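Mormont Fund -- Small Grants in Applied Learning
Grantee: Jurnley Workshop
Progress report, May

Dear friends at the fund,

Thank you again for your patience with our slow start in the spring, and for the kind note that came with the second payment. It went up on the kitchen wall, next to the cleaning schedule. We have much better news this time, and I will try to keep it in some kind of order.
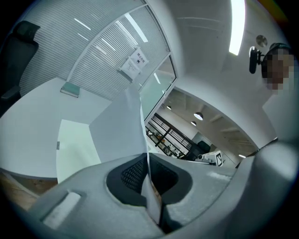
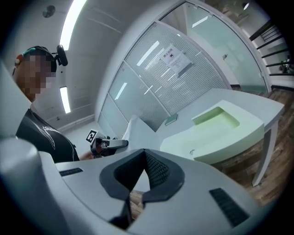
The paper-handling set now stands at 694 finished demonstrations, and 246 of those were added since our last report to you. You may remember that we had planned to begin with boxes and bottles, and that our partners at Bitetmont talked us into doing thin, floppy things first. I grumbled at the time, but they were right, and I am glad we listened! A sheet of plain white paper like the one in both pictures will bend a little differently every time it is picked up, so even a short session gives the model plenty of variety to learn from. We work with hand-held grippers, and in the second picture you can see the square black-and-white marker mounted on one of them. We have asked everyone to check that their marker is clean before they start, a habit that took a week or so to settle in and now goes along nicely.

Our sessions are 60 minutes long, with a proper break after each one. We tried longer ones in the beginning, and people's arms got tired and their movements got sloppy, which the model would have learned right along with everything else. The shorter sessions cost us some volume -- I would rather tell you so plainly -- but far fewer recordings are being thrown out at review.

Training on the new batch began on Wednesday at Ziółkowski, where they have kindly lent us time on their machines. It is too early to share results, and I would like to see a full run before I say anything hopeful.

We do have 2 requests. The first is permission to move what is left of the travel line over to storage, as the recordings take up a good deal more space than we budgeted for. The second is a short call about the folding tasks, which we would love to begin next and which will need a slightly different review sheet. The draft sheet is attached, and comments in the margins are very welcome.

With warm thanks from all of us at Jurnley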